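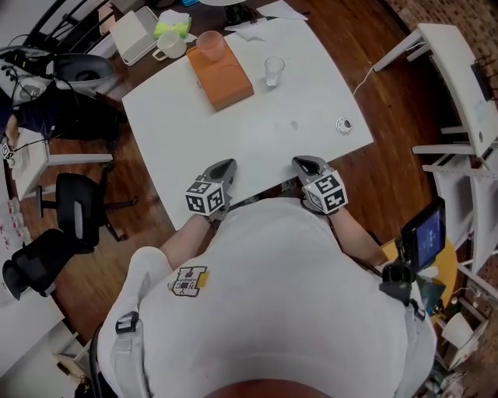

Reading time: 2 min

Narance, the catering and office services company, has moved 12 members of its table-clearing staff into a new unit that records manual tasks for use in training automated equipment, the company announced on Sun 19 February.

The employees work in pairs at the company's Istar site. Wearing recording gear and holding a gripper in each hand, they pick up and set down cups, mugs and glasses at ordinary tables. The recordings are then passed to the engineering department, which is developing a clearing system known as Wumbei for use in staff cafeterias.

According to Narance, no positions have been eliminated as a result of the project. Employees who joined the unit retain their previous grade and receive a supplement of 10 percent for each recording shift. The company has 109 employees in table service, all of whom were invited to apply.

"The knowledge of how to clear a table safely and quickly belongs to the people who have done it for years," said Mirela Assunção, director of operations. "It was appropriate that they be the ones to demonstrate it, and that they be paid accordingly."

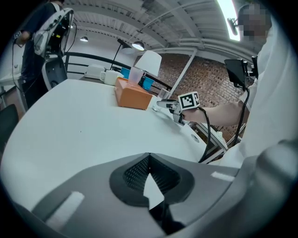 Two employees at work in the recording unit, with a mug, a cup and a drinking glass on the table.

The change has altered the working day considerably. Recording shifts are shorter than cafeteria shifts and include a fixed break each hour, a provision requested by the staff representative, Ismael Honorato. He said members had raised concerns about the strain of holding the grippers and about how the footage would be stored.

"We have a written commitment that the recordings will not be used to assess individual performance," Mr. Honorato said. "We do not yet have one on what happens to cafeteria jobs once the equipment is installed, and we intend to obtain it."

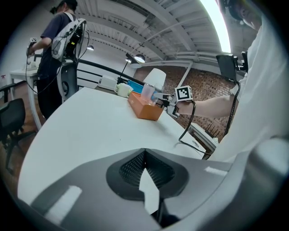 Mwanahawa Urio, who cleared tables at the Wiltasia cafeteria before her transfer, said the pace had taken some adjustment. Movements that staff once made without thinking must now be made slowly and repeated many times. She added that she missed speaking with customers but did not miss the lunch rush.

Narance expects to begin a trial of the Wumbei system at Wiltasia in May. Cafeteria staff will remain on duty throughout the trial, and its results will be shared with staff representatives before any decision is made on wider use.

Comments (3)

Érica Rocha
Is the 10 percent paid on the whole shift or only on the hours spent recording? The article does not make this clear.

tray_return
I eat at Wiltasia most days. Please keep the people at the counter, whatever happens with the tables.

Ivone Queiroz
Good to read that the breaks are fixed. I would like to see the same rule for the dish room.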